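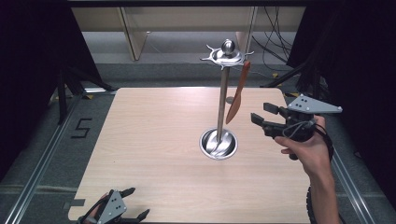
5. Recording a hanging task with the hand-held grippers

In this section you record one complete task by hand with the Loltau gripper pair. The example task is taking a utensil off the steel stand and hanging it back up. You should already have finished sections 3 (tracking) and 4 (gripper pairing).

5.1 Before you start

1. Clear the table and put the utensil stand near the middle.
2. Hang one utensil on the top fitting. The plastic knife is a good first choice. Leave the other hooks free.
3. Check that the handle hangs straight down and the utensil does not touch the pole.
4. Pick up both grippers, one in each hand, with the marker plates facing up.
5. Run the cables over your wrists and give them enough slack to reach the far side of the table.

CAUTION: The hooks on the stand have sharp tips. Keep your fingers behind the gripper fingers at all times, and do not lean over the stand.

NOTE: Polished steel can throw reflections into the tracking view. If the status light flickers while the grippers are still, dim the lamp closest to the table and run the marker check again (3.6).

5.2 Recording a demonstration

1. Hold both grippers open at the near edge of the table. This is the home position.
2. Press the left foot pedal once. Wait for two beeps.
3. Move the right gripper in from the side until its fingers are on either side of the handle. Stay below the hook.
4. Close the fingers slowly. Stop squeezing when the utensil no longer swings.
5. Lift until the handle clears the hook, then pull back toward yourself.
6. Lower the utensil to the table and open the fingers.
7. Pick it up again, raise it to the same hook and lower it on.
8. Return both grippers to home and press the pedal once to stop.

Keep the left gripper in the tracking area even when the task does not use it. If either marker plate is hidden for longer than 2 seconds, the take is marked Incomplete and will not be exported.

If the stand turns while you are hanging the utensil, steady the pole with the left gripper. Do this in every take of the set or in none of them. Mixed sets train badly.

5.3 How many takes

Record 16 good takes for each utensil. After every 6 takes, change the starting hook and enter the new hook number in the Hook field. Takes with a dropped utensil can be kept if you tag them Drop before saving.

5.4 Checking a take

1. Open the take list and select the newest entry.
2. Play it at half speed.
3. Look at the finger opening curve. It should fall once and rise once for each grasp.
4. Press Keep or Discard.

A curve with a flat top usually means that the trigger was not fully released at home. Release it, wait for the beep and record the take again.

Error 1758 (clock mismatch): the two grippers have drifted apart in time. Dock both, wait until the lights turn green, and start a new set. Takes saved before the error are still good.

Section revised 12th February by Kwesi Quansah. Send corrections to Nuria Kassa, Skadivgate documentation.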